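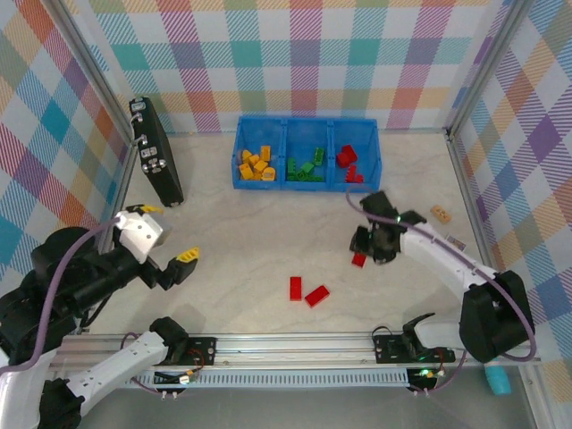

The Wellow Open Day is a public event held every June at the Wellow workshop in Bollcombe, where the staff show robot arms doing small handling jobs on a tabletop. It is best known for the brick sorting demonstration, in which two arms put toy bricks into a divided bin by color. Entry is free, but places are limited to 200 and have to be booked.

Background

Wellow began as a repair shop for packaging machines and moved into robot cells later. The open day grew out of visits by local schools, which had become too frequent to fit around normal work. The first one drew 36 visitors and took place in a single room. It now fills the ground floor, and the loading bay is used for coats and refreshments.

Brick sorting demonstration

The demonstration runs in an enclosure with plaid panels in pastel colors on its back and side walls. The two arms are mounted at the front of a white tabletop, one toward each side, and a blue bin with three compartments is placed near the back. Yellow bricks go on the left, green in the middle and red on the right. Bricks waiting to be sorted lie loose on the open part of the table.

The grippers do not match. The one on the left has yellow fingertip pads in a white housing, and the one on the right is black with a small green light. Visitors often ask about this. Staff use the question to talk about how finger shape and grip surface affect what an arm can pick up.

A session lasts 42 minutes, including time for questions. The arms are first driven by an operator, then run on their own with software called Mekska. Between rounds a member of staff empties the bin and scatters the bricks again by hand. Children may choose where the bricks go, but only while the arms are stopped.

Mekska

Mekska is the control program written at Wellow for its own cells. It was named after a boat that belonged to one of the founders. An early version could handle one arm at a time, and the second arm had to wait in a parked position. The current version lets both arms work over the same table and holds one back if their paths would cross.

Dudás bench

Next to the sorting cell is the Dudás bench, a low table where visitors can take apart old joints and grippers. The parts come from retired equipment. The bench was added after the third open day and is staffed all afternoon.

Attendance

The best attended year had 384 bookings, spread over a morning and an afternoon. The limit of 200 was brought in the following year to shorten the lines at the sorting cell.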